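4.2 Grasp state estimation and episode segmentation

The policy in Section 5 is trained on short segments and not on whole recordings, so the first task of the software is to decide where one segment ends and the next begins.

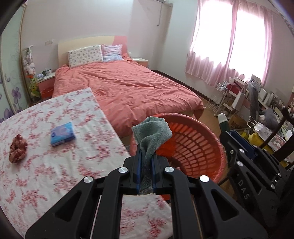 In our earlier version this decision was made from the jaw width alone. A segment was opened when the width fell under a fixed threshold and closed when it rose above it again. For rigid objects this rule is sufficient. For textiles it fails in two ways. A thin cloth can be held with the jaws almost fully closed, and the width signal then looks the same as for an empty grasp. A thick cloth keeps compressing for a while after the first contact, and the moment of grasp is placed too late. Both errors move the segment boundary, and the planner receives a start state which does not correspond to the real one.

We therefore replaced the threshold with a small estimator that takes two inputs: the jaw width over a window of 16 time steps, and an image crop fixed to the gripper. The camera is mounted rigidly to the tool, and so the jaws appear always at the same place in the image. The crop can be cut without any detection step. Its lower half contains the pads and the linkage, and its upper half contains the space directly above the jaws, where a held cloth usually opens out. We found the upper half to be more informative than we expected. In Figure 2 the part of the towel-like cloth between the pads is only a narrow twist, while the part above the jaws is folded open like a fan and covers a much larger area. A network that sees only the gap between the pads has little to work with in such a case.

The estimator gives one of four labels for each time step: open, closing, holding, releasing. The labels are smoothed with a hidden Markov model, in which the transition from open to holding without closing is forbidden. We did not tune the remaining transition probabilities by hand – they are counted from the annotated part of the data.

Background and exposure. The recordings were made in furnished rooms, and the background is not controlled. Two effects needed attention. The first is exposure. When a window is in view it may saturate completely, as on the right side of Figure 2, and the automatic exposure then changes while the tool is turned. The dark parts of the gripper lose contrast against dark objects behind them. We normalize the crop by its own mean and variance and ignore the rest of the image in this computation. The second effect is the color similarity between the held object and other textiles in the room. Bed covers, curtains and pillows have large uniform areas and soft edges, and the first network confused them with a held cloth when they were located behind the jaws. We added crops with an empty gripper in front of such surfaces to the training set, with the label open. After this change most of the confusions disappeared, but a white cloth in front of a white table cover remains difficult.

Second gripper. In bimanual episodes the other gripper enters the view from the side, often only in part. Its pads have the same appearance as the pads of the first one, and an estimator working on the full image would have to decide which pair of jaws is meant. With the fixed crop this question does not arise as long as the two tools stay apart. During a handover they do not. For these time steps we run the estimator separately on both cameras and accept a change of holder only if the two results agree for 2 consecutive windows. If no agreement is reached, the handover is marked as undecided and passed to a human annotator in Plalent, our labeling interface.

Filtering. Of the 1,114 episodes recorded in Bresberg, 1,062 were kept after segmentation. An episode is rejected if one of the camera streams has a gap longer than the window, if the label sequence contains an undecided handover which the annotator could not resolve, or if no holding segment is found at all. The last condition removes mainly test recordings that were started by mistake. We do not reject episodes where the cloth is dropped. They are valid segments with an early release, and the planner profits from seeing them.

Interface to the planner. Each accepted segment is written as one Tusteo record with its start and end time, the label sequence, and the pose of the tool relative to the first frame of the segment. Landry reads these records directly. Only the relative pose is stored, so a small drift of the visual odometry over a long episode does not accumulate in the training targets. The disadvantage is that the position of the container into which the cloth should be placed has to be found again in every segment. In rooms where the basket has a strong color and stands beside the table this works well. If it is hidden by furniture at the beginning of the segment, Landry falls back to a search motion, described in Section 5.3.

The rules for annotators were written by Isabelle Fehr and are given in Appendix B, together with the cases in which closing and holding are hard to tell apart.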